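Nobuhle Mahlangu
Wednesday, June 6, 2018

1/ A thread about drinks at parties, and the small green tray that has taken over my life.

2/ Background. Our street does a get-together every September and I have been put in charge of cold drinks. I said yes in a weak moment, on a full stomach, to Gerrit Hendricks, who had already written my name down.

3/ Last year's drinks arrangement was one enormous tub of ice. You put your arm in up to the elbow and took whatever you found. I found a lemon. Lindiwe Ntuli found someone's watch.

4/ So this year, trays. One small plastic tray per table, cans standing up in it, labels out, everybody keeps dry sleeves and their dignity. I explained this at length to my brother-in-law, who asked if I was feeling all right.

5/ The trouble with trays is that every shop thinks a tray is for carrying toast to somebody in bed. Huge. Handles. A picture of a rooster. I wanted shallow walls, no rooster, and a colour that doesn't show the dirt.

6/ Dark green won. I had a soft spot for a cream one but I have met my neighbours and I have met their barbecue sauce.

7/ Then you need cans to test it with. I went with a green one and a dark purple one, on the theory that if people can't tell those two apart we have bigger problems than trays.

8/ Tray trials, on the floor, where all serious work gets done:

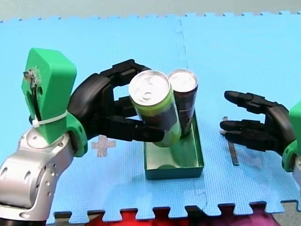
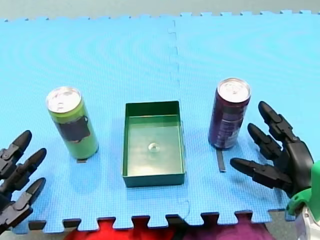 9/ Findings, part one: standing up beats lying down

I know some of you lie your cans on their sides. They roll. You reach for one and the other comes along for company. Upright, with the silver tops showing, you can see the ring pulls and get on with your evening.

10/ Two cans in a small tray look like a couple who have arrived early. I've decided that's fine. Better than eleven cans in a small tray, which looks like a bus.

11/ Lungile Masilela has replied privately to ask why the cans can't just go on the table. Lungile, they can. They could also go on the roof. We are trying to have standards.

12/ Findings, part two: foam mat, very good

If you're ever practising with drinks at home, do it over one of those puzzle mats. Kind to knees, kind to anything you drop. The only catch is that you'll start straightening the edges and lose an afternoon.

13/ Cost so far, for those keeping score (Gerrit): 38 dollars, and that's with me putting the nice napkins back on the shelf. I went back for the napkins the next day. Don't tell Gerrit.

14/ He has now sent me a spreadsheet. It has a tab called "Ice". There are 521 rows in it. I don't know what kind of life leads to 521 rows about ice and I'm not going to ask.

15/ Vusumuzi Radebe wants to know where the cold comes from, if the cans are just standing about in trays. Fair question. Esky under each table, top the tray up as you go. I thought of that at two in the morning and was very pleased with myself.

16/ He then asked who does the topping up. I've muted him until September.

17/ Still to sort out: what to do about bottles (too tall, fall over, dramatic), whether the kids get their own tray, and a favour I owe the woman at the shop who went out the back three times looking for a lid. There was no lid. Trays don't have lids. I knew that by the second trip and didn't know how to say it.

18/ If anyone on the street has a spare tray that isn't shaped like a fish, message me. I've already got the fish one. Thanks, Lindiwe.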